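Trestero: teaching two arms to run a snack counter

When our group got the project list back in March, most of the good ones had gone. What was left for us was called "retail handling, two arms", and I'll admit I picked it mainly for the snacks. We named ours Trestero after about ten minutes of arguing, and the name stuck even though it means nothing at all.

The job sounds simple enough. Someone types in an order, and the arms put the right things on a tray in the middle of the table. In practice a snack counter is full of stuff that hates being picked up. Bottles are slippery and heavy at the bottom, crisp packets change shape every time you touch them, and anything with soft layers goes flat if the gripper closes a bit too hard.

We started by driving the arms by hand and recording everything. I did a lot of the early shifts and was terrible at it – my first afternoon gave us 2 usable runs. You have to think with both hands at once, and the left arm kept wandering off whenever I was looking at the right. By the end of term we had 1478 recordings, and after a long evening of throwing out the ones with dropped packets or daft detours we kept 1452. I expected to lose far more than that, so either we got better or we got soft.

The training itself ran on the department machine, Hundau, which we shared with two other groups. If you left a job going overnight you had to write your name on the whiteboard, and if you forgot, it got killed. Ours got killed twice. After the second time we wrote a little script that saved the model every half hour, and I'd tell any group starting next year to do that first.

Testing came after Easter. We did 144 test orders in all, changing the layout a little each time so the arms couldn't just repeat a path they'd learnt. Drinks went better than I thought they would. The rack keeps the bottles in tidy rows, so the gripper comes in from the same sort of angle each time, and once we slowed the last few centimetres down it stopped knocking the neighbours over.

Soft food was the real headache. We first set one closing force for everything, chosen for the bottles, and it squashed whatever we gave it after that. Then we went too gentle and things slid out halfway across the table. In the end we gave each kind of item its own force and its own lifting speed, typed into a plain text file that anyone in the group could edit (and did, without telling the others, which cost us a whole morning).

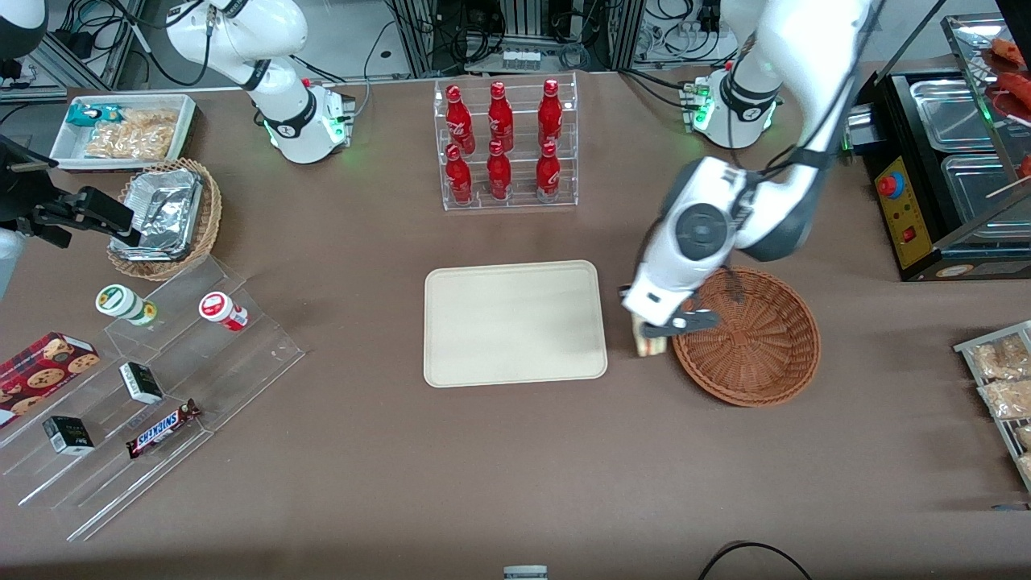 The other thing that helped was the cloth. We'd been working on the bare tabletop and small packets skated away when a finger nudged them. With cloth down they stay put, and the glare that had been confusing our software mostly went too. It does ruck up if you lean on it, so we got into the habit of smoothing it out before each batch.

We borrowed the grasp planner from an older project called Kulkarni and changed less of it than we'd planned. It was written for boxes, so it's very happy with boxes and quite suspicious of baskets. It kept wanting to grab the rim. We got round that with a rule telling it to stay away from the edge of anything woven, and I know that's a bodge, but it worked well enough to get us through the demo.

We showed Trestero at the Ukholm student day and it ran for most of the afternoon. It stopped once when I caught a cable with my foot, and once for no reason we've been able to find in the logs. Visitors mostly wanted chocolate.

If I had another term I'd spend it on getting both arms to work at the same time. At the moment one waits while the other moves, and it makes every order feel slow. I'd also like to redo the crisp packets with more recordings from people outside our group, as we all picked them up by the same corner and the model learnt our habit. The settings file and our notes on the planner are in the project folder, and the version to use is the one with "final2" in the name.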